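Why Do Cars Need Oil?

By Delia Grecu
14/11/2024 - 2 min read

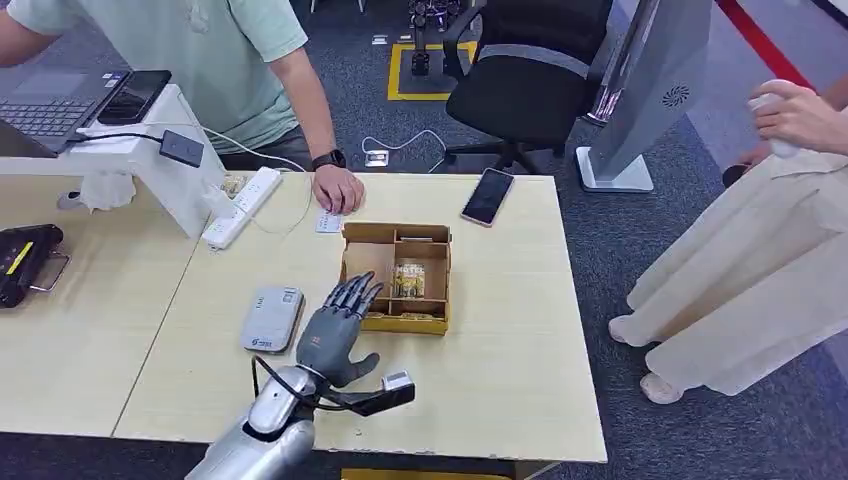

Rub your hands together really fast. Feel that? Warm, right? That's friction. It happens when two things rub.

Now think about a car engine. Lots of metal parts inside, all sliding and spinning. Super fast. Without oil they'd rub and scrape and get way too hot. Then - crunch. Engine stops, big repair bill.

Oil is slippery. It makes a thin layer between the metal parts so they slide past each other. Like a water slide! Try going down a dry one. Ouch.

Oil has other jobs too. Carries heat away. Picks up tiny bits of dirt and metal, and takes them to the oil filter. The filter is kind of like a coffee filter, folded up inside a can. Oil goes thru, dirt stays behind.

So why change it? Oil gets old. New oil is gold like honey, old oil is dark brown or black. It doesnt work as well anymore. A mechanic lets the old stuff drain out the bottom, puts on a new filter, pours in fresh oil at the top. Old oil gets recycled - never, ever down the drain, it's bad for rivers and fish.

Want to see how a grown-up checks it? Ask them to show you the dipstick. Long thin metal stick, two marks near the end. Oil should be between the marks. Engine off first, and let the grown-up do the touching. Hot!

Do electric cars need engine oil? Nope, no engine like that. But they still need grease in some spots.

Comments (3)

Radu Iordache: read this with my son, now he wants to check the dipstick every morning

Ailbhe Mac Suibhne: Does a lawn mower need oil too? My class is asking

Delia Grecu: Gas ones do! Electric ones don't need engine oil.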